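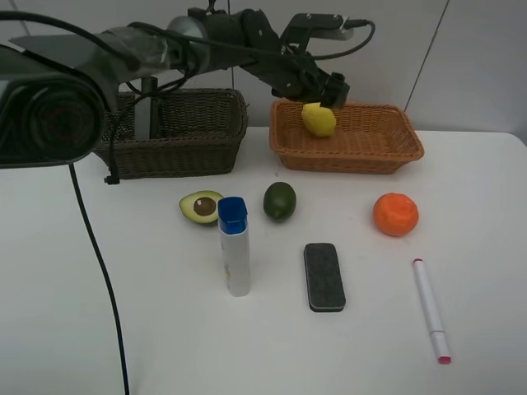 Figure 3. Two wicker baskets, one light orange and one dark brown, at a white tabletop.

4.2 What people do with a basket once it is home

I should admit up front that I went into this part of the study expecting a boring answer. People buy a small basket, they put stuff in it, end of story. Then I read through the diaries from our 20 households and had to throw out most of my coding sheet, because the baskets kept changing jobs!

Each household kept a paper diary through August and wrote a line every time something went into a basket or came out of one. That gave me 2530 entries in all, and I read every one of them at my kitchen table (with a lot of coffee). I sorted them first by room and then by what the writer called the basket. The second sort was much more fun. One family in the Prudwood apartments used "the mail basket," "the key basket," and "the junk basket" for the same object inside a single week, and they all seemed to know what the others meant.

Color mattered more than I had guessed. In homes with a light basket and a dark one, the light one tended to get the things people wanted to find again, like chargers, glasses, and library cards. The dark one got the things they hoped to deal with later. I don't want to push this too far - the sample is small, and a few homes did the exact opposite and had strong feelings about it.

Of all the entries, 158 recorded a basket being emptied completely. I had planned to treat these as cleaning events, the way the Nulico storage survey does, but the notes people wrote next to them don't fit that label very well. Guests were coming over, or somebody had lost a earring, or the basket was needed for bread. Only 6 of the notes used the word "clean" at all. So I recoded the whole group as "resets" and kept the reason as a separate field, which made the tables longer but a lot easier to live with.
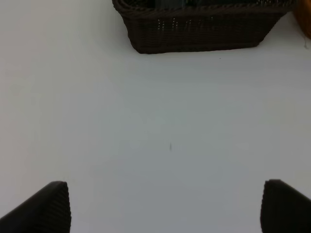
Placement was the other thing I got wrong. I had assumed a basket would end up in the middle of a table, within reach of everyone, and the Truletti floor plans we handed out even had a little circle printed there. Most people crossed the circle out. They wrote that the middle was for eating or homework and that a basket belonged off to the side, up against a wall if there was one. When a basket did drift toward the center, the next entry was very often somebody moving it back.

I take up the shared-housing diaries from the Kaufmann building in Section 4.3, where the question of who gets to move a basket becomes a good deal more heated.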